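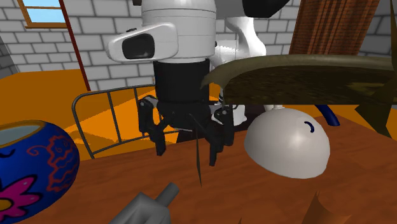

Issue 27

Okay, so the bread. I promised last month I'd report back on the sourdough and then February happened and I wrote nothing, sorry, sorry. I did get your emails!

The short version is that I've moved the starter off the top of the fridge and it is a completely different animal now. Up there it was bubbling over by lunchtime and going thin and sour before I got home, so every loaf came out like a doormat (a tasty doormat, but still). Now it lives in the cupboard next to the cereal and I feed it at 9 p.m. with cold water from the tap. By breakfast it's puffed up and domed and smells like yogurt. I'm so pleased with it I keep opening the cupboard just to look.

I also changed flour. I'd been buying the Lamden white because it's cheap and it's at the end of the aisle, but Benedicta Kyei, who some of you will remember from the jam swap, dropped off half a bag of her Geris whole wheat and told me to try 400 grams of white to 100 of that. Wow. The crust went properly dark and the kitchen smelled like toasted nuts all afternoon. My son ate three slices standing up with his coat on.

Things that still aren't working: scoring. I've tried the bread knife, the little paring knife and a razor blade held in my fingers, which I don't recommend, and I still get one sad line that closes up in the oven. A reader wrote in to say chill the dough first, so it's going in the fridge overnight and I'll try again tomorrow. I also forgot the salt once. If you've never eaten a whole loaf of bread with no salt in it, it's like chewing a pillow, and we ended up turning most of it into croutons with a scandalous amount of garlic.

Oh, and the pot. The lid knob on my old one cracked, so I'm baking in the Kimero casserole my aunt gave us when we got married, 12 years in the back of a cabinet and never once used. It's oval, so the loaves are oval, and they fit the toaster better than the round ones ever did!

Next time I want to try rye. Benedicta says to go easy on it to begin with and not to expect it to rise much, and she's bringing caraway seeds over so I have no excuse. If you have a rye recipe you love, send it to me, especially if it doesn't involve getting up at 5 a.m.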